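Sunday dishes, and a few thoughts on a drying mat

2023-08-06

I ran the rack-or-mat question past my sister-in-law, my neighbor and the guy who fixed our faucet, and got three different answers, so I'm going with my own. Mat. Gray one, left of the stove.
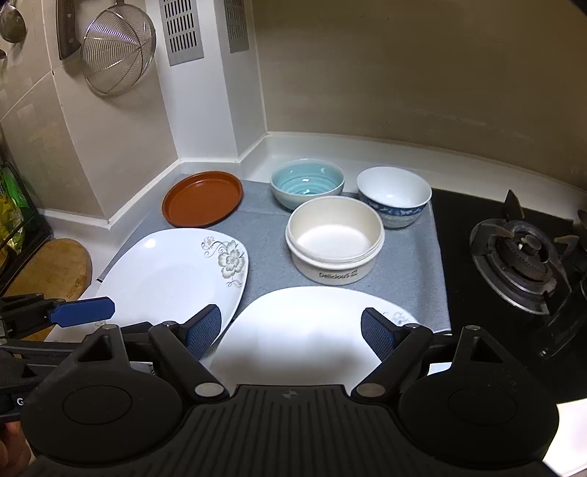
Why I gave up the rack

We had a wire rack for years and I hated every minute of it. It took up half the counter, it grew that orange crud in the corners, and nothing I own fit in the slots anyway! I like big oval plates and funny-shaped bowls, and racks are made for people with twelve matching dinner plates. So last December I put it out on the curb and it was gone before lunch.

The mat I have now came from the home store out on Livville Road. I've washed it so many times I've lost track (cold, low spin, hang it over the shower rod) and it's still going.

The dishes themselves

I'm a thrift store dish person. The white oval with the gray and gold flowers and the curly vines is probably my favorite thing in the whole kitchen, and it came out of a box lot at the Drulthorpe church sale. The entire box was 30 dollars and I only really wanted the one plate. The big plain-looking white oval is the workhorse. It has a faint gray flower print at the edge that you don't notice until you're drying it, and it does roast chicken, it does sandwiches, it does birthday cake if the cake is ugly enough.

Then there's the pale turquoise bowl with the rings inside, which I use for cereal even though it's supposed to be for company. The white bowl with the blue band and the white flowers is the salsa bowl, and don't anybody put soup in it. The little terracotta-brown dish holds olives, or lemon wedges, or my rings when I'm kneading. And the cream one that says "Delicious" on the front I bought purely because it says "Delicious" on the front. I have no defense.

How I do it

Big flat stuff gets washed last, so it ends up in front where I can grab it first. Bowls go to the back by the wall. I try to keep everything off the stove side, although with our gas cooktop being right there I do sometimes cheat with a lid or two (only when the burners have been off for ages, Mom, I promise).

I dry the ovals by hand with a flour sack towel because they're too wide for the cupboard over the sink and have to go on top of the fridge, and I'm not climbing a step stool with a drippy plate again. We lost a good one that way.

Next weekend I'm tackling the mug shelf. There are 41 mugs up there and two of us live here, so wish me luck, and if you want a mug, speak up in the comments.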